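Tree wallpaper

Tree wallpaper is a class of pictorial wallcovering in which one or more trees form the main motif. It differs from general leaf and floral papers in that the trunk, the branches and usually the ground line are all shown. It is sold both as repeating rolls and as mural sets, in which each strip carries a different part of a single design.

Layout

In repeating papers the tree is drawn small enough to fit within one vertical repeat, and branches crossing the side margins must meet those of the next strip. Most use a drop match, where each strip is shifted by half the repeat so that the trunks do not line up in rows. Mural sets have no vertical repeat. Strips are numbered on the back and hung in order from one side, and any trimming for height is usually taken from the background over the canopy -- the base of the trunk is meant to stay at a fixed distance from the floor or baseboard.

Corners need separate planning. A trunk placed across an inside corner will appear bent, so installers normally move the first strip until only branches or plain background pass through the angle.

Drawing styles

Naturalistic designs follow a known species in bark and leaf shape. Stylized designs reduce the leaves to flat outlines, which may be filled with solid color or with small secondary patterns borrowed from printed cloth. Birds and butterflies are often added to break up large plain areas and to hide the point where two strips meet.

Materials and printing

Older papers were block printed, with one block for each color. Screen and rotary methods later replaced this for most uses, and mural sets are now largely printed by inkjet. The Josholm catalog lists its Maluleke design in 6 colors on a nonwoven base, at 200 grams per square meter, in sets of 4 strips. The same design was issued earlier on a lighter paper base under the name Pema. The two versions differ slightly in width and cannot be combined on one wall.

Hanging

Nonwoven types are hung by pasting the wall; paper-backed types are pasted on the back and left to soak before hanging. Dark trunks show gaps at the seams more clearly than pale backgrounds do. Hendricks and Bhardwaj advise coloring the wall behind each dark seam before the strip goes up. Self-adhesive versions are used on furniture, display boxes and other small enclosures, where paste would be hard to control.
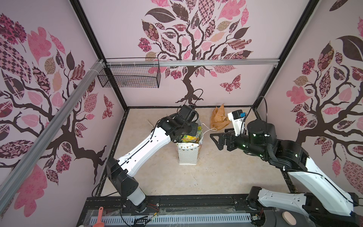
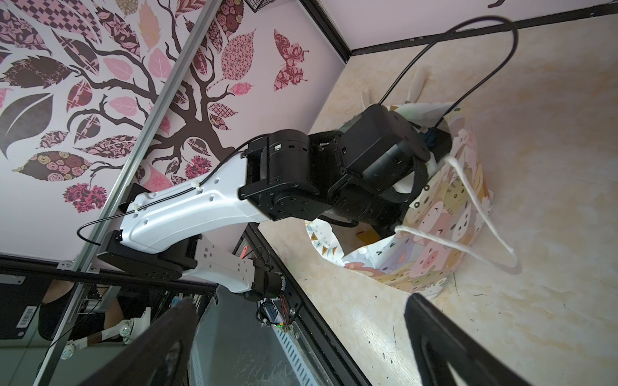
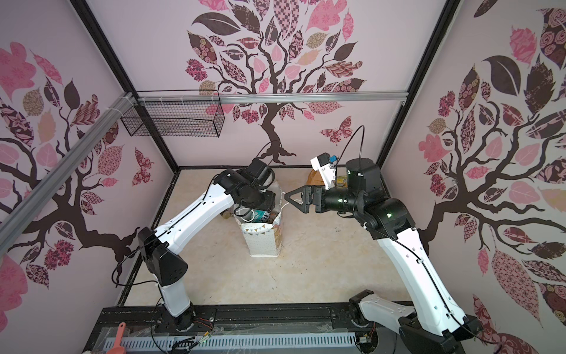
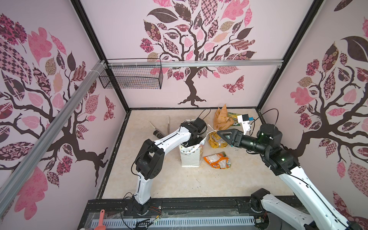

Tree designs on the walls of an enclosure. Pattern-filled leaves and butterflies are visible in the fourth view.

See also: Border paper; Drop match; Scenic wallpaper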